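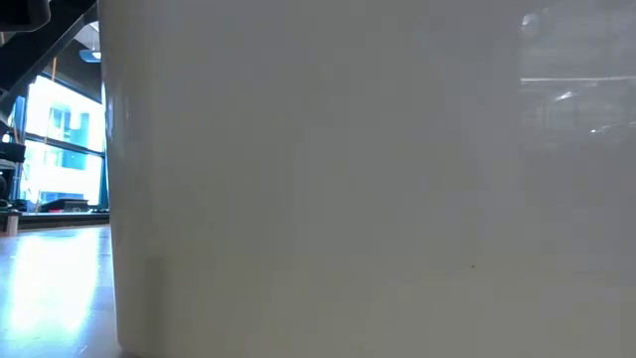
One reader wrote in to say that the white glaze on her Clelline cups had gone dull after a summer of daily washing, and she wanted to know if she had ruined them. We get that question often, so it now comes first on this page.

## Caring for white cups and containers

**Why has the glaze gone dull?**
Usually it's a film of detergent or hard water minerals. Soak the piece in warm water with a splash of white vinegar, rinse it, and dry it with a soft cloth. If it still looks dull after 3 soaks, the glaze is worn and won't come back.

**How do I get tea stains out?**
Baking soda and a little water, rubbed on with your finger. Leave the paste for 5 minutes, then rinse. Don't use steel wool.

**There's a tiny dark speck in the glaze. Is it a defect?**
No. Small iron specks come up in the firing now and then. If you can feel a rough edge with your fingernail, send it back.

**Can I put a hot cup straight on a wooden table?**
We wouldn't. Oiled wood marks faster than varnished wood - use a coaster on either.

**Does sunlight from a window turn white pieces yellow?**
Not glazed ceramic. Plastic lids can yellow, so keep those in a cupboard.

**Are the Grilden lids sold separately?**
Yes, ask for part 2547. It fits the Clelline cups but not the older Farnar ones, which have a wider rim.

**Can I return a cup I've used?**
Only if it has a fault. Unused pieces can come back within 58 days, in the original box.

Last updated 2023-10-27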